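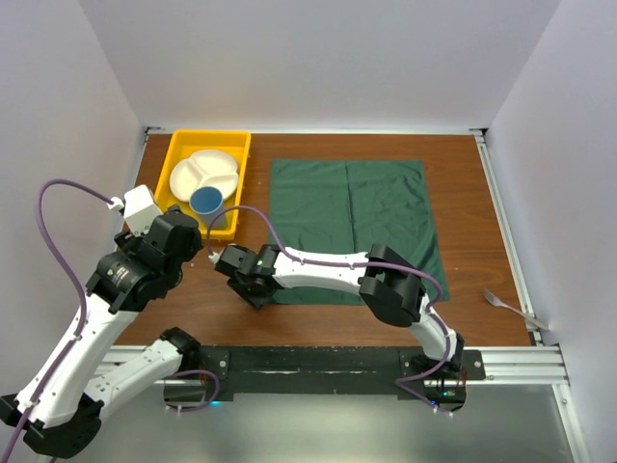 Grendent Community Meals: interim report to the Peltus Fund

Reporting period: September to date
Submitted 22 Feb 2024 by Paora Ashby, operations lead

1. Status

The grant covers the transfer of the Dirnar lunch service from single-use packaging to washable tableware, including dishwashing capacity, storage and the first year of replacement stock. Work is on schedule except for the drain connection described in section 3. Spending is within the approved budget, with one transfer between lines requested in section 5.

2. Service levels

The kitchen is registered to serve 301 people. Enrollment was steady through the fall and dipped over the winter break, when two of the partner schools were closed. Adult day-center clients are counted in the same total; the Fund asked for a separate figure and we will give it in the final report, once the day center has moved to the same sign-in sheet.

Menus did not change for this project. Portion sizes were checked against the new plates before rollout and the ladle for soups was replaced with a smaller one.

3. Dishwashing

The conveyor dishwasher was installed by Pakzad and passed its acceptance test on the second attempt. On the first, the final rinse did not hold temperature for a full cycle. The fault was traced to an undersized supply line, which the contractor replaced at its own cost. Rated throughput is 90 racks per hour. We do not run it at that rate, as drying space limits us well before the machine does.

The floor drain remains on a temporary connection. Virgil Costache has obtained the permit for the permanent one, and the work needs the kitchen closed for five days. We propose the spring school break. Until then the drain is inspected at the end of each shift and the result entered in the maintenance log.

4. Stock and losses

The opening purchase was 481 place settings. Gheorghița Lungu carried out the first full inventory in the last week of the fall term. Losses were low for plates and higher for spoons, most of which appear to leave the building in returned food waste. A magnetic strip has been fitted to the scrap chute and the next inventory will show whether it helps.

Staining is a separate matter. Tomato-based dishes mark the lighter items after repeated use – this is cosmetic, but two sites have sent stained pieces back as dirty. Vasilică Bratu is testing a weekly soak with an oxygen-based cleaner. Results so far are mixed, and the soak adds labor at the end of the week, when staffing is thinnest.

5. Budget

We request approval to move the unspent part of the signage line to replacement stock. The signs were printed in-house. No change to the grant total is requested. Eyvindur Eskildsen has sent the revised table to the Fund under separate cover.

6. Next period

– Permanent drain connection, subject to the closure dates being agreed
– Second inventory, all sites
– Decision on whether to continue the weekly soak
– Written procedure for rack loading, currently in draft
– Training for the two kitchen assistants hired after the September session

Invoices for the dishwasher and supply line work are held at the Dirnar office and can be sent on request.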